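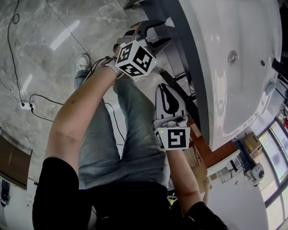
A day at Zistotar: bath tubs, grippers and a very good rule book

I have been on a fair few site visits and most of them blur together after a while. You get the hi-vis, the slide show and the sandwiches, and then somebody walks you past a robot in a cage. The visit to Zistotar on June 27, 2018 was different, and I came home with 13 pages of notes (my handwriting gets worse the more interested I am, so half of it is guesswork).

What they do

Zistotar records people doing everyday jobs with hand-held grippers, so that robot arms can later be taught from the recordings. The work I spent longest watching was around a big glossy white tub up on a dark metal frame. The operator works seated, a gripper in each hand, and each gripper carries a white cube with black-and-white marker patterns on its faces. The cameras use those patterns to work out where the gripper is and which way it is turned. Simple idea, lovely to watch!

Our group was hosted by Vy Quách, who runs the floor, and Kamrul Ranasinghe, who wrote most of the house rules and was delighted to be asked about them. I had come for the rules, so we got along famously.

The house rules

They fit on two sheets of paper. I was allowed to copy down the ones I liked.

Check the lights first. Each gripper has a small green light, and under the house rules no recording starts until both are on. If one drops out partway through, the take is stopped and marked as bad. You don't carry on and hope.

Keep the markers clean and facing out. Cubes get wiped at the start of every session, and a scratched face means a new cube. Kamrul showed us a reject with a mark on it that I could barely see. He said a person reads straight past it but the software may lose the cube for a moment, and then the recording has a jump in it that someone has to find afterwards.

Sit to work if the job allows it. I'd expected people to be on their feet all day. Reaching forward with a tool in each hand is tiring on the shoulders, so a session is capped and there is a proper break before the next one. Vy is firm on this. She does her own turn with the grippers every week, and I think it shows in how the rules are written.

Closed shoes, always. Sneakers are fine, sandals are not. One of our lot had to borrow a pair.

Look at the cables before you sit down. This was the one we argued over. The grippers are wired and power has to get there somehow, and on a hard tile floor a long black cable can wander quite a way from where you left it. The current rule asks the operator to trace every cable back to the power strip by eye before starting. Gun-woo Lim, who was visiting from Sullow, reckoned a rule that depends on people looking is a weak rule, and that at his place everything on the floor has to go under a cover. Kamrul agreed with him more than I expected. A change is planned for August.

Log the boring takes. My favourite. If a take goes wrong because the operator sneezed, it still gets a line in the log saying so. They had 554 entries in the one we were shown, and Duyên Dương, who reads the lot, could tell us which kinds of mistakes turned up on Monday mornings.

Questions from the group

Someone asked whether any of this follows a published standard. Kamrul said they had borrowed habits from ordinary machine safety, but a hand-held gripper with a person on the end of it doesn't sit neatly in the documents he'd read. So they wrote down what they did, tried it for a while, and crossed out what didn't help. The first version had far more rules in it, and people skipped them.

I asked about gloves, having seen a white one on the job. It is up to the operator, as long as the grip stays firm and you don't swap partway through a session.

Hưng Ung wanted to know what happens when a new starter breaks a rule. Vy's answer was that they sit down together and read the rule out loud, and fairly often the rule gets reworded.

Getting there

The Prerimico bus stops at the end of the street, five minutes' walk away. Parking is hopeless after nine. Visits run in small groups and you need to put your name down with Vy ahead of time. Wear closed shoes, obviously. I've asked Gun-woo whether Sullow would have us next, and he has gone off to check with his manager about the cable covers tour, as we are now calling it.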